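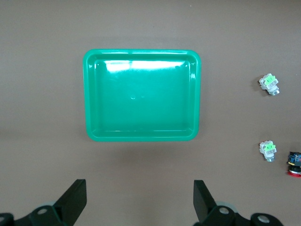
Anhang 1: grünes Tablett, leer

Ticket: Statusmeldungen im Profil falsch datiert, Witze doppelt
Produkt: Katene (Webversion)
Priorität: niedrig (vom System vergeben, ich hätte anders gewählt)
Status: gelöst, mit Einschränkungen
Eröffnet: 12. November 2019

Problembeschreibung
Seit dem letzten Update zeigt mein Profil bei jedem Status »vor 3 Monaten« an. Bei jedem. Auch bei dem von heute früh, in dem ich frage, ob ein Pferd beim Umzug eigentlich auch auf dem Sofa getragen werden möchte. Mein gesamtes Lebenswerk stammt damit aus demselben Augenblick im Spätsommer, das muss ein ergiebiger Nachmittag gewesen sein.

Dazu erscheint der Status über Zebrastreifen zweimal untereinander. Er war beim ersten Mal schon mittelgut. Die 13 Likes hängen am unteren, der obere hat null und sieht aus, als hätte ich es nötig.

Erwartetes Verhalten
Richtiges Datum, jeder Witz einmal.

Bereits versucht
Abgemeldet, angemeldet. Cache geleert. Anderer Browser. Den Zebrastreifen-Status gelöscht, danach war er dreimal da.

Antwort Support Vesard
Vielen Dank für Ihre Meldung. Bitte leeren Sie den Cache und melden Sie sich erneut an.

Antwort Kunde
Siehe »Bereits versucht«. Ich habe es trotzdem noch einmal gemacht, aus Höflichkeit. Keine Änderung.

Antwort Support Vesard
Wir haben den Fall an die zweite Ebene gegeben. Können Sie uns sagen, welche Zeitzone in Ihrem Profil hinterlegt ist?

Antwort Kunde
Dort steht »Ikcombe«. Das habe ich nicht eingetragen. Die Auswahlliste bietet mir außerdem nur noch Ikcombe an.

Interne Notiz, für den Kunden sichtbar geschaltet
Ikcombe ist der Name unseres Testservers. Die Zeitzonenliste wurde beim Update aus der falschen Umgebung übernommen. Der Testserver steht seit drei Monaten auf demselben Datum. Betroffen sind 80 Konten.

Antwort Kunde
Schön, dass wir so viele sind. Können die anderen ihre Pointen auch nicht loswerden?

Antwort Support Vesard
Die Zeitzonenliste ist korrigiert. Bitte unter Einstellungen > Profil > Region die eigene Zone wählen und speichern. Die Dubletten kommen aus der Warteschlange: Beim Löschen wurde der Beitrag neu eingereiht. Bitte vorerst nichts löschen. Das Skript »Kimberg« räumt heute Nacht auf.

Antwort Kunde
Datum stimmt wieder. Zebrastreifen nur noch einmal vorhanden. Leider hat Kimberg auch den Pferdestatus mitgenommen, und der war neu.

Antwort Support Vesard
Der Beitrag lässt sich nicht wiederherstellen. Sie können ihn neu verfassen, das Limit liegt bei 3000 Zeichen. Die doppelte Löschung ist für das Update im Januar eingeplant (also die Behebung davon). Wir schließen das Ticket.

Antwort Kunde
Pferd ist wieder online. Bisher ein Like, von mir.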